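4. Comparing Two Grippers in the Simulator

This section covers running the same task with two grippers on the Unar arm and comparing the results. It assumes you have finished Section 3, that the Siderix controller software opens without errors, and that at least one arm model is loaded. You do not need a physical arm for any step in this section.

The two grippers supplied with the software are the Prekholm two-finger parallel gripper and the Sarkar three-finger gripper. You can add others later (see Section 7), but get a clean comparison of these two first. Many of the support requests we receive come from people who changed the gripper, the camera and the speed limit all at once and then could not tell which change mattered.

4.1 Before you start

1. Close any running session. The gripper list is locked while a session is open.

2. Open Setup > End Effector and check that both grippers show a green mark. If one shows a gray mark, its model files are missing. Run the installer again and choose Repair.

3. Make a new project folder for the comparison. Do not reuse a folder that holds earlier runs. The software adds new runs to the old log and the averages will be wrong.

4. Check free disk space. A full comparison with camera recording turned on takes 3290 MB. With recording off it takes 900 MB.

NOTE: If you upgraded from the March release, your saved gripper settings are not carried over. Enter them again by hand.

4.2 Choosing the room and the task

The comparison runs in one of the furnished room models. We suggest the bedroom for a first try. It loads quickly, and the tasks that come with it use soft and rigid items, so you see both grippers do something they are good at and something they are bad at.

1. Open Rooms and select Bedroom.

2. Under Task, select Pick to Basket.

3. Set Start Seed to Fixed. This puts every object in the same place at the start of each run. If you leave it on Random, you will need many more runs before the numbers mean anything.

4. Click Load Room. Wait for the status line to read READY.

5. Switch to the wrist camera view and move the arm base to its start position with the Home Base button. 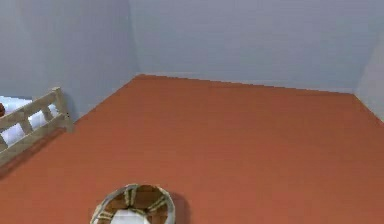

6. Leave the camera height and tilt at their default values for now. Both grippers must be tested from the same view, and the tracker was set up with the defaults. A different tilt can lose the near edge of the work area on one gripper and keep it on the other.

7. Click Save View. The saved view is used for every run in the project.

CAUTION: Do not move the base after saving the view. The software lets you do this and gives no warning, but the saved view and the real base position will no longer match. Grasps will miss to one side.

4.3 Running the first gripper

1. In Setup > End Effector, select Prekholm Parallel.

2. Set Grip Force to Medium and Close Speed to Normal.

3. Set Runs to 300.

4. Set the time limit to 900 steps per run. Runs that reach the limit are logged as TIMEOUT and not as FAIL. Keep the two apart when you read the results. A gripper that times out often is usually being held up by the planner and may grasp well enough once it gets there.

5. Click Start. You can minimize the window. Do not let the computer go to sleep.

6. When the status line reads DONE, click Export and save the file into the project folder.

NOTE: To watch a run as it happens, turn on Live View. This slows the simulation a good deal. It does not change the results.

4.4 Running the second gripper

1. Select Sarkar Three-Finger.

2. Check that the room, the task, the seed and the saved view have not changed. They are listed in the left panel under Session.

3. Set Grip Force to Medium and Close Speed to Normal again. The force setting goes back to Low every time you change grippers - this is the step people miss.

4. Set Runs to 300 and the time limit to 900 steps.

5. Click Start, wait for DONE, and export.

The three-finger model has more contact points and runs slower. Expect the second batch to take longer than the first on the same computer.

4.5 Reading the results

Open Results > Compare and add both export files. Look at these columns first:

SUCCESS - the object was released inside the target and stayed there.
SLIP - the object was lifted and then dropped before it reached the target.
MISS - the fingers closed and touched nothing.
TIMEOUT - the step limit was reached.

A high MISS count on both grippers points to the camera or the base position. Go back to 4.2 and save the view again. A high SLIP count on only one gripper points to force or finger shape. Raise the force one level, repeat that batch, and compare again before you change anything else.

If the two SUCCESS figures are close, do not pick a winner from 300 runs. Raise Runs to 2000 for both grippers and leave the computer on overnight.

CAUTION: Simulated contact is simpler than real contact, and cloth is the weakest part of it. Use the results to decide which gripper to try first on your real arm. Do not copy the simulated force values to real hardware. Set those by following Section 9.

Section last revised November 11, 2020.

Comments (4)

benchtop_kl
The force going back to Low got me too. Two nights of runs thrown out. Can this be made a warning in the software?

Siderix Docs
It is on the list for the next release. Until then, check the Session panel after each gripper change.

mosfet22
Is there a way to queue both grippers so the second batch starts by itself? I looked in Setup and in Results and did not find one.

graywire
You can do it from the command line, see Section 11. You have to set the force in the script for each gripper or you get Low for both.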